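Unit 3: The two-arm table in the shared workshop
Notes by Styliani Economou

In the last unit we fixed the bases and routed the cables. Now we give the Kombo table its first kitchen task. Please read these notes before you come to Broravport, and bring your own copy of the task sheet.

The task is called "warm snack" and it has two stages. First the gripper works at the oven door, then it moves the food. Keep the brown paper flat, and put the plate and the basket where both arms can reach them — Jabari Muli will check this with you.
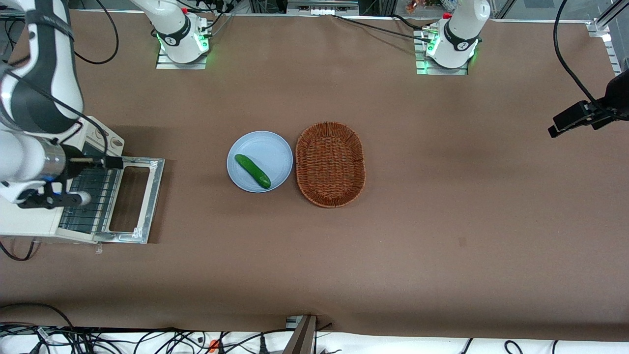

Fig. 2. Right arm at the toaster oven, door folded open. Cucumber on the plate, basket empty.

Look at the angle of the fingers near the handle. If the wrist comes too steep, the fingers push the oven instead of holding the handle. Last term we recorded some 1,545 attempts, and this was the most common mistake.

Homework: write down the wrist angle for three door positions and send it to me before September.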